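Gripper trials, working group minutes
Claderside workshop, Nov 10, 2018
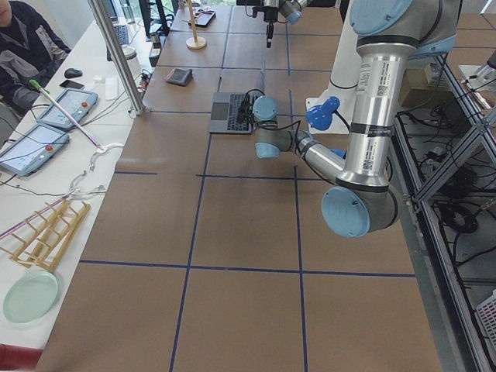
Start was late, both arms had to be re-homed first. Last meeting's minutes accepted, no changes.

1. Grippers
Comparing the Lamine fingers against the Getau set. Same task list for both – pick, lift, put down in a marked rectangle, let go. Agreed 100 tries per gripper before anyone argues about a winner. Getau closes faster but tends to push flat things along the paper before it gets a hold. Lamine slower, better on thin edges. Round objects still bad with both.
Question raised whether finger pads should be swapped halfway. No. Worn pads are part of what we want to know.

2. Laptop task
Long discussion. Closing the lid is in, lifting the whole laptop is out for now, too heavy for the grip force we set. Press on the trackpad stays on the list as optional. Force limit to be writen on the task sheet this time.

3. Grid
Tape layout stays as it is. Request for smaller rectangles turned down, would mean redoing all the start positions. Replace tape where it lifts.

4. Controllers
Lazaridis controller dropped its connection 2 times on the long run. Same cable both times so swap that before blaming the software. Old controller had no drops but lags on the wrist joint. Keep both on the list till January. Logs to be kept for each run, not just the bad ones.

5. Cables
Wrist cable pulls when the forearm is stretched right out. Needs more slack and another tie. Bundle at the post to be sorted and labeled, carried over from last time (again).

6. Camera
Stays fixed. Side view loses the fingertips when the wrist turns in. Try a second angle, 10 test runs, then decide.

Actions
– swap controller cable, rerun long test
– order spare pads, both types
– task sheet with force limit, send round before the next sesion
– label cables at the post
– 24 hour soak test on Lazaridis, only after the cable is done

AOB: shared folder is nearly full, old clips to be moved off. Next meeting same place, time to be confirmed by email.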